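Wooden cubes and the white table

Gallery and notes by Fatos Janevski
Last changed in September

Welcome to my page of wooden cubes. I have been making and colouring small cubes for a few years now, first for my daughter and later for the neighbours' children and for the play group in the Mistau hall. Several people asked me to put the pictures and the notes in the same place, so I am doing it here. The page is still growing. I write the notes first and add pictures when I have one that I like.

My English is from school and from the radio, so please write to me if some sentence is not clear. My sister-in-law has already corrected the spelling of "aluminium" and "grey" for me, and the rest of the mistakes are mine.

The wood

I buy offcuts from Karppinen, the joinery on the other side of the railway. They sell them by the bag and you can not choose what is inside. Mostly it is beech, sometimes maple, and once there was a long piece of something red which smelled of pepper when I cut it. Pine I do not use any more. It takes the stain in stripes and the corners get soft after a few months with children.

The size

My usual cube is 30 mm on each side. I tried smaller ones in the beginning, but they were not nice to hold and they went under the fridge. Bigger ones are good for the very small children but they use up the wood quickly. When I cut, I set the stop on the saw one time and do not touch it again until the whole bag is finished. If you move the stop in the middle of the work, you will have two families of cubes which almost match, and the towers will lean.

Sanding

I sand the faces on a sheet of paper glued to a flat board, with the cube moving and the board staying still. The edges get three light strokes each, no more. The first set I made had such round edges that they looked like sugar lumps after rain. My daughter liked them very much, but nothing would stay on top of anything.

Colour

For colour I use water stain, two coats, with one night between them. The cubes stand on a row of nails while they dry. I tried also a paint called Rararum, which the shop recommended to me. It gave a strong colour, but in our damp winter it stayed a little sticky for a long time, and two cubes left together in a box had to be separated with a knife. Maybe it is better in a warm house. For the last step I rub in some oil with an old sock and wipe everything off again.

I keep the recipe for each colour on a card. Card 14 is the one that most people ask for. It is a blue with a spoon of black in it, and I can send a copy of the card to anybody who wants it.

The table

A good table is half of the pleasure with cubes. On a patterned tablecloth you do not see the colours well, and on dark wood the blue ones disappear in the evening. I prefer white. A white top shows every mark, this is true, and I used to clean ours with a hard sponge until my wife asked me to stop -- the sponge was making more scratches than the children. Now I use warm water, a drop of dish soap and a soft cloth. The old marks stay where they are and I do not fight with them.

Laying the cubes out

Before I put a set in its bag, I lay some of the cubes out and look at them from a little distance. Colours which are friendly in the jar can be quite rude next to each other on the table. I move them apart, I change the order, I go to make a coffee and come back. Usually the second look is the right one. My daughter does the same with her own rules, and her rules are that the cubes are going to the shop and must wait in a line.

A straight line along the edge is the first thing everybody makes. A diagonal is nicer for me, you see more than one face of each cube and there is some air between the colours.

Three cubes in a short diagonal

Three coloured wooden cubes on a large white tabletop. The top is scuffed and speckled, and I like the clean shapes of the cubes against it.
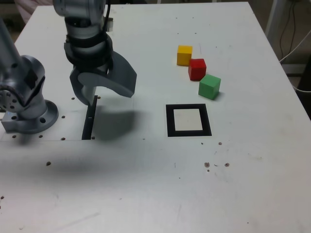 How do I get pencil lines off a cube before I stain it?

Use a clean white eraser first and then a few strokes with fine sandpaper, always in the direction of the grain. Wipe the dust away with a dry cloth. If some grey is left in the end grain, leave it, the darker stains will cover it.

Bags and boxes

The finished sets go in cotton bags with a cord. I tried boxes with a sliding lid and they were beautiful, but making one box took me longer than making all the cubes inside it. If somebody wants a box, I ask them to bring their own. A shoe box for small children's shoes is a very good size.

Where to find them

There is a shelf with my cubes at Skaltatix, near the back, beside the wool. You can open the bags and take the cubes out, the owner does not mind if you put them back after. I also take orders for single colours when a cube has been lost. Please send one of the old cubes with your order so that I can match it, the stain changes a little after some summers near a window.

Still to come

I want to add a set in plain wood with only oil, and a page for the half cubes. The half cubes are more difficult than I expected -- the saw takes its own share from the middle, and the two halves together are never again a whole one.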